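Leave the snacks on the table

Friday, July 30, 2021

I have become a believer in the snack table. I don't mean the party kind, with the good bowls out and somebody hovering over the dip. I mean an ordinary wooden table with packets on it, in plain sight, where anyone walking past can see what there is and take some. We've run ours this way since December and I would not go back to a pantry shelf for anything!

The usual advice goes the other way, I know. Put it in the cupboard, decant it into matching jars, label the jars, keep the counters clear. I have tried that. I bought the jars (the tall ones from Homano, with the lids that never quite sealed) and spent a whole Sunday pouring crackers into them, and by the following weekend we had three jars of mystery crumbs and a family who kept asking what there was to eat.
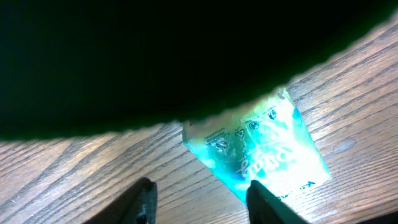 Saqib Hashmi

My first argument is for the wood itself. A good strong grain does wonders for a bit of plastic. Drop a clear wrapper on a white counter and it looks like garbage. Drop it on honey-brown wood with the light coming across and you can see it properly, so you pick it up and either eat what's in it or throw it out. Our table came from a second-hand place in Stustaston and it has more stripes in it than a zebra. I was told to sand it back and paint it grey. I'm so glad I was too lazy.

My second argument is for packaging, and I realize this one makes me sound a little odd. I love it. I love the colours! Mint green next to cream and golden brown, big capital letters shouting across a band, a clear window so you can see what you're getting. Somebody sat down and drew all that. The little picture of the food, always so much more handsome than the food, is a small piece of cheerful art, and we pour the contents into a jar and put the art in the recycling. Why? A jar tells you nothing. It doesn't tell you the flavour, it doesn't tell you the best-before date, and it certainly doesn't tell my mother-in-law whether there are nuts in it.

The window in the pouch deserves a paragraph of its own, so I'm giving it one. It is the most sensible thing on any snack bag. You can tell at a glance whether you have a decent handful left or just the dust, and nobody has to open it and let the air in to find out. When I shop at Janjua (our corner grocer, wonderful people, terrible parking) I will take a pouch with a window over one without it almost every time, even when it costs a bit more.
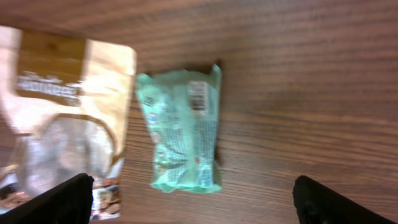
Then there's the matter of knowing what you own. When the snacks lived behind a door we bought the same things over and over. I once added up our receipts for the year, a full 52 weeks of them, and we had spent $1,228 on packaged nibbles, a fair share of which went stale at the back of a shelf behind the rice. I'm not proud of that number. With the table, the doubles stopped nearly at once. You can't forget a box that's sitting beside your elbow while you do the crossword.

People ask whether we eat more. My sister asks it with a particular face. I can only speak for our house, but I'd say we eat differently. The kids used to open a cupboard and graze with the door hanging open, a bit of this and a bit of that. At the table they sit down. They choose one thing, they argue over it, they share it out with great and terrible fairness, and then they wander off. There's conversation in it. My neighbour Bitov, who has come round to my way of thinking after months of teasing, says his teenagers now turn up in the kitchen on purpose.

I'll grant the other side a few points. A table like this does need clearing, and empties breed if you let them. We do a quick sweep every night after supper, and it takes less time than filling one of those wretched jars. Anything that melts stays out of the sunny end. If you have a dog with long legs, you may need to rethink the whole business. 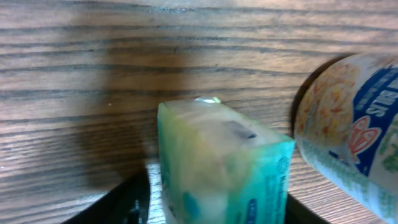
I'd also say keep it mixed. All pouches and it slumps into a heap. You want some height, a box standing up, a tin or a tub if you've got one, something flat in front. My rule is up to 6 things out at once and the rest in a bin by the back door, and when one is finished another gets promoted. The children take the promotions very seriously. Last week there was a vote, with a recount, and the seaweed crackers got in over the shortbread, and I'm still a bit sore about it.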